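Jeferson Fagundes has run the Grendlow workshop for 3 years, and the first thing he did after signing the lease was look up. The old ceiling tiles were stained, and two had come down over the winter before he moved in.

“I priced new tiles and I priced metal panels,” he said. “The panels cost more, but I could wash them.”

He chose white ribbed panels from Ivmont and paid 2000 dollars for the first delivery. A crew put them up in March, working evenings after the shop closed. 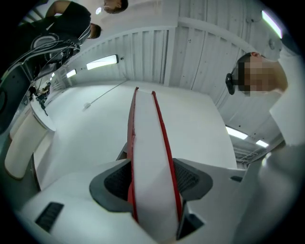

The lighting took longer to settle. Fagundes wanted long fixtures, and his electrician wanted fewer of them.

“We argued over that for a week,” he said. “I'm 46. I need more light than I did at 35.”

He got the lights he asked for. The white ceiling helps on dark afternoons, he said, and he dusts the ribs twice a year with a pole brush. The back office still has the old tiles. He plans to replace those next, once Ivmont has the same panel in stock again.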